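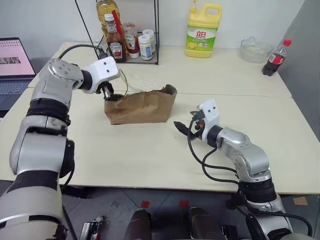
Search the forum Go

Two-arm bag task: success rate drops when the wrist views are masked

Ragnvald Sandberg
We train an imitation policy on paper bag handling with two arms, one head view and one view per wrist. Over 72 evaluation runs I masked one input at a time. Without the head view the policy still reaches the handle. Without the wrist views it approaches correctly, then closes beside the handle. Is this a known effect, or a fault in my masking? The masked input is filled with zeros.
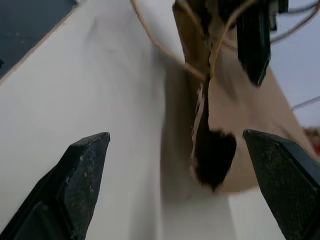
The policy was never trained with a missing view. Action chunks are 6 steps long, and I have 3 seeds per condition.

Beca Gough
Zeros are the likely fault. The encoder has not met a black input, so you are measuring its response to odd data as well as the loss of the view. Retrain with each view dropped at random, then repeat the masking. Also score the approach and the grasp separately. A thin handle fills few pixels from the head, so I would expect the grasp score to fall in either case, but by less than you report. 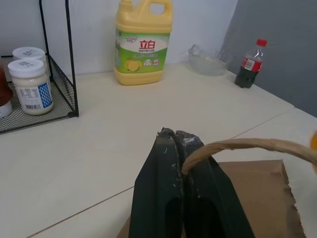 Arnar Stougaard
Had the same with the Clodach arms. Shorter chunks helped. Didn't test why.

Comments

Saodah Entili: 3 seeds is thin. Use 5 and report the spread.

Ragnvald Sandberg: Retraining with view dropout now. Will add the split scores.

Ragnvald Magnusson: Please keep the bag start positions fixed between conditions.

Related
Mean image or noise for masked inputs?
Vetari logger: wrist streams out of step
Choosing chunk length for contact tasks
Scoring partial grasps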